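Taxa de limpeza e roupa de casa cobradas à parte numa casa de férias: é normal?

Publicado na secção Alojamento e Férias

Haruna Ueda
11 de agosto de 2026

Boa tarde a todos. Reservei uma casa com 3 quartos em Stotcombe, através da agência Bosalard, para uma semana. No anúncio lia-se "tudo incluído, basta trazer a mala". Paguei o sinal sem grandes dúvidas, e esta manhã recebi o contrato com uma linha nova: 65 euros de "roupa e preparação". Telefonei e responderam-me que tudo incluído se refere à água, à luz e à internet, e que lençóis, toalhas e panos são um serviço separado. Perguntei se podia levar os meus e não pagar. A senhora disse que ia ver com o proprietário e até agora nada.

Somos 6 pessoas, o que faz diferença na bagagem, e vamos de avião, portanto não me apetece encher uma mala com toalhas de banho. Também não me apetece pagar por uma coisa que o anúncio dava como incluída. O dinheiro em si não me arruína. O que me incomoda é o método: primeiro o sinal, depois a linha nova.

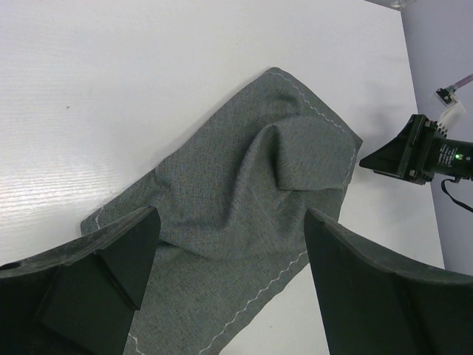 A palavra "roupa" nestes contratos quer dizer o que convém a quem os escreve. Já fiquei numa casa onde a roupa incluída eram os lençóis de baixo, e noutra onde só havia toalhas de rosto. Panos de cozinha, então, é uma lotaria. Um trapo cinzento-escuro todo amarrotado em cima de uma mesa branca, como o da fotografia, também pode passar por "têxteis de cozinha" se ninguém pedir a lista por escrito. Eu pedi a lista. Mandaram-me um folheto com uma família a rir na varanda.

As minhas dúvidas são estas. Podem acrescentar a taxa depois de eu ter pago o sinal? Vale a pena insistir, ou arrisco-me a que me cancelem a reserva em agosto, quando já não há nada livre? E alguém já alugou com a Bosalard e pode dizer se o serviço vale o que custa? Li as opiniões na página deles, mas são todas de cinco estrelas e parecem escritas pela mesma mão.

Obrigada desde já.

Hanen

Vai ler as condições que aceitaste quando pagaste o sinal, e não as do contrato que te mandaram agora. São dois documentos. No primeiro costuma haver uma frase do género "podem aplicar-se suplementos locais", metida lá para o fim, e é a essa frase que eles se vão agarrar. Se não houver frase nenhuma, tens bons argumentos para recusar a linha nova.

Guarda uma captura do anúncio hoje mesmo, com a data à vista. Os anúncios mudam de texto com uma facilidade espantosa assim que alguém reclama. Depois escreve à agência, sempre por correio eletrónico, e faz uma pergunta só: em que ponto das condições aceites no momento do sinal consta este valor? Não contes a história toda, não fales das férias em família, não ameaces com nada. Se responderem por telefone, manda a seguir uma mensagem a resumir o que disseram e pede que confirmem.

Quanto ao cancelamento, duvido. Uma casa grande que fica vazia à última hora custa ao proprietário muito mais do que essa taxa. Mas não te garanto nada -- não conheço o contrato, e quem te garantir alguma coisa aqui sem o ter lido está a inventar.

Já agora, pergunta também pela caução. Quando aparece uma linha nova, às vezes vem outra atrás, e a caução é onde costuma doer mais. Eu quero sempre saber quanto é, quando a devolvem e quem faz a vistoria à saída. E faço um inventário à chegada: loiça, talheres, têxteis, tudo fotografado no sítio onde está.

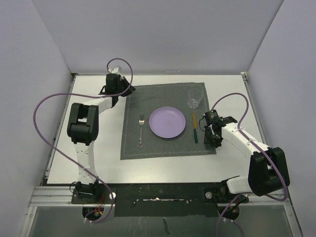

Ritchie discorda do inventário: diz que fotografou uma casa inteira no ano passado, gaveta por gaveta, e que a agência lhe respondeu que fotografias tiradas pelo hóspede não contavam para nada. Acabou por perder parte da caução por causa de um tabuleiro de forno que já estava riscado. Na opinião dele, o que conta é a folha de entrada assinada pelas duas partes, e se a agência não a tiver, escreve-se uma à mão e pede-se a quem entrega as chaves que assine. Se a pessoa não quiser assinar, fica-se a saber com quem se está a lidar.

Quanto à taxa, ele pagava. Acha que por aquele valor, com tanta gente, ninguém lava e passa lençóis mais barato, e que o problema é o anúncio e não o preço. Da Bosalard não sabe nada, só que o nome lhe aparece em toda a publicidade, coisa que para ele não é recomendação.

Haruna Ueda

Obrigada aos dois. Encontrei as condições do sinal e não há lá frase nenhuma sobre suplementos, pelo menos que eu consiga ler -- a letra é minúscula e a cópia está torta. Já mandei a mensagem com a pergunta única. A folha de entrada vou levar impressa, com espaço para 2 assinaturas. Não estou convencida de que assinem, mas levo.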